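Home | News | Products | Press | Contact

2 min read

Rebane Ships Plurketti 7, a Writing App for Laptops Past Their Prime

Gokier, March. Software maker Rebane today released Plurketti 7, a word processor that opens on machines their owners have already apologized to. 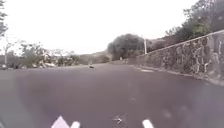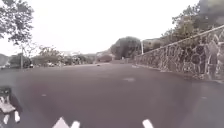 Plurketti 7 takes up 54 megabytes of disk space and runs without a network connection, a feature once known as software. The new version saves every 12 seconds, reads files from the Bultard editor and drops the animated welcome tour, which 3374 customers had asked us to remove, some of them politely. The default page has been cleared out too, and is now as bare as a wide gray road with no line down the middle and one small dark thing lying far ahead. In our case the small dark thing is the cursor.

"We took out the sidebar and waited for complaints," said Ifor Pumphrey, head of product at Rebane. "We got two. One was from the man who designed the sidebar."

Plurketti 7 is a free update for current license holders.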